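Hard water in Groltidville leaves scale wherever it dries. Radoslava Zelenák, who maintains 28 rented flats there, descales each kettle every 3 months and logs the weight of residue removed.
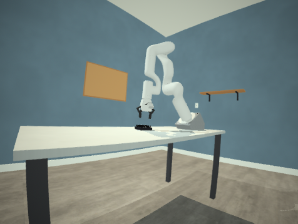

Scale forms fastest on rough surfaces and in narrow gaps. A flat white tabletop wipes clean with diluted vinegar; a row of short upright teeth, as on the small black piece lying on this one, needs a soak and a stiff brush — in March, Zelenák allowed 2 hours.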